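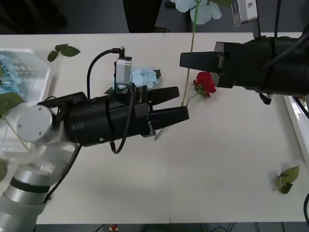 Can a Machine Do the Chores Yet? Flower Handling as a Test Task
Student project report, submitted by Mitali Debnath
Jul 2, 2026

Summary

This report considers whether present-day robot arms can take over small manual jobs in the home and on the shop floor. The task chosen was flower handling: picking up a single stem from a table, passing it from one arm to the other and placing it in a container. The work was carried out on the two-arm bench of the Siriwardena teaching laboratory over one term. The pair of arms completed the full task in 60 of 100 attempts with roses and at a lower rate with hydrangeas. The report concludes that the task is within reach under supervision, and that it is not yet ready for unattended use.

1. Background

Most published work on household robots deals with firm objects such as cups, boxes and tins. Florists, hotels and care homes spend a good part of the working day on things that bend, shed or bruise. The project began with a visit to Plendell, a flower shop near the campus, where staff explained that sorting and trimming stems takes up most of the early morning. They said they would welcome help with sorting but would wish to keep the arranging for themselves.

2. Method

Each arm carries a gripper with a small camera mounted on it. The table is white, so that stems and leaves stand out clearly in the camera view. Roses and pale blue hydrangeas were used, together with loose sprigs of leaves, which were left on the table on purpose so that the arms had to tell them apart from the flowers.

The arms were first guided by hand through 200 examples of the task. The control software, Clustent, was then trained on these recordings and tested without guidance. An attempt was counted as a success only if the stem was unbroken and the bloom had kept all its petals. Any attempt lasting longer than two minutes was stopped and recorded as a failure.

3. Results

Picking up a rose by the stem was the most reliable step. The hand-over was the weakest. A thin stem gives the fingers very little to hold, and it often turned as the second gripper closed, leaving the bloom pointing downwards. With the hydrangeas the heavy head made matters worse, and stems lying across one another were frequently lifted together.

The loose leaves caused fewer errors than expected. Leaves were mistaken for flowers mainly when they lay against a bloom — a person would simply brush them aside, but the software had no example of doing so.

4. Discussion

A member of staff at Plendell sorted the same mixture by hand in a fraction of the time and without looking closely at each stem. Speed may improve with better planning of the arm movements. Touch is the harder problem, as the grippers used here cannot feel a stem beginning to slip.

5. Further work

The next group will repeat the tests with the soft finger pads supplied by Clukumetti and will add examples in which leaves are cleared before the flower is lifted. The recordings and the test log are held by the laboratory office and may be borrowed on request.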